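Review: Dredero Docket 4, deadline and citation software for small law offices

Posted March 2025 in Practice Tools

Dredero Docket is a desktop program with a web companion. It computes court deadlines from trigger events, keeps a calendar for each matter, and checks citations in draft briefs. Version 4 replaces the old rules engine. I ran it next to our existing calendar on 40 open matters, most of them federal civil cases and a handful of state appeals. Our office has two lawyers and one paralegal. We paid for the license.

Installation

The installer asks for a jurisdiction list before it does anything else. Choose carefully. Adding a court later means downloading the full rules package again, and the program has to be closed on every workstation while that happens. Local rules are a separate checkbox, off by default. A user who misses it gets the federal rules with no local overlay, and the calendar shows no warning.

Import from our old system went through a comma-separated file. Matter names and docket numbers came across. Notes did not, unless they were under 2,000 characters; longer notes were dropped and listed in a log file in the program folder. We copied those by hand.

Deadline calculation

The new engine is the reason to upgrade. You enter a trigger (service of a complaint, entry of judgment, an order on a motion) and the method of service, and the program builds a chain of dates. Each date carries a link to the rule it came from and a short statement of how the days were counted. If a period ends on a weekend or legal holiday, the entry shows both the raw date and the adjusted one. Version 3 showed only the adjusted date, and checking it meant counting on a wall calendar.

Three things to watch:

Extra days for service by mail are applied correctly, but the service method defaults to whatever was used last in any matter, including one opened by another user.

Tolling motions after judgment reset the notice of appeal date only if the motion is entered as its own event. Typing it in the notes does nothing.

State holidays are stored by state, and court closures for weather must be added manually.

I compared the results with our hand-kept calendar. All of the federal dates matched. One state appellate date was a day early, traced to a holiday the program had assigned to the wrong date in January. Support issued a corrected table the same week. An early date does less harm than a late one, but the error should have been caught before release.

Citation check

The citation tool reads a word processor file and flags problems in form: missing pinpoints, wrong reporter abbreviations, "id." following a footnote with more than one source. It does not tell you whether a case is still good law, and the manual says so on the first page of the chapter.

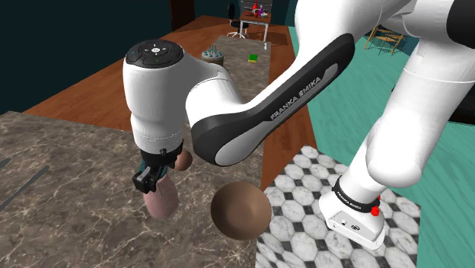
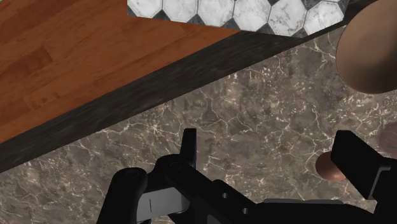 Speed and stability

Opening a matter takes a second or two on our oldest machine. The citation check on a long appellate brief is slower, and the program cannot be used for anything else until it finishes. It crashed once, during a bulk print of calendars. No data was lost.

The web companion is limited. It shows dates and lets you mark them complete. It will not recalculate a chain, so a change made from the courthouse hallway has to wait until someone is at a desk. Valmont's competing product does recalculate on a phone, though its explanations of each count are thinner and it has no citation tool.

Alerts

Reminders go out by email at intervals you set for each event type. The default is 20 days, then 16, then the day before. For answers and short motion responses those first two are useless and should be changed. There is no way to require a second person to confirm a deadline before it is cleared. Kaimal has offered that feature for several versions, and an office with more than a few lawyers will want it.

Audit trail

Every change is logged with user, time, old value and new value. The log cannot be edited from inside the program. It exports as plain text, in an ugly layout that is easy to search. If a malpractice carrier asks how a date was set, the answer can be printed on one page.

Recommendation

Upgrade from version 3 if you use it for federal work. For state appellate practice, keep a second calendar until the holiday tables have been through a full year. Offices that calendar mostly from phones should look at Valmont first. I have not tested the document assembly add-on, which is sold separately under the name Cesar.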